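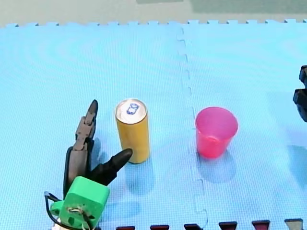 Pistholm, September 21, 2022

Print this page | E-mail this page

Club night notes, mostly so I don't forget and so whoever has the bench next can pick up. The task is still the yellow can and the pink cup, one arm for each. I've put the can on the left tile and the cup on the right so the seam runs between them, and that's now the rule for everybody!

The left fingers start wide open with the slanted one almost at the foot of the can. I like that start (short reach, hardly any turning at the wrist), but it leaves very little room if the base angle is off. Back in July we started farther out and I kept overshooting, so close it is for now.

Grip setting is 61 on the left arm, saved in the Lusari folder as run 7. Please don't save over it! The old 3818 file is in there too and I'd like to get rid of it once someone has compared the two.

Shadows on the blue mat still bug me. The cup throws a big bluish one toward our side and I want to know if the color finder is grabbing that as well as the cup. Must try it with the lamp moved.

Still to do: the right arm's start pose, the Cordier cable clips, and a decision on whether the row of blocks stays at the near edge or goes in the bin until we get to stacking. I'd leave them.

Search this site Enter keywords Go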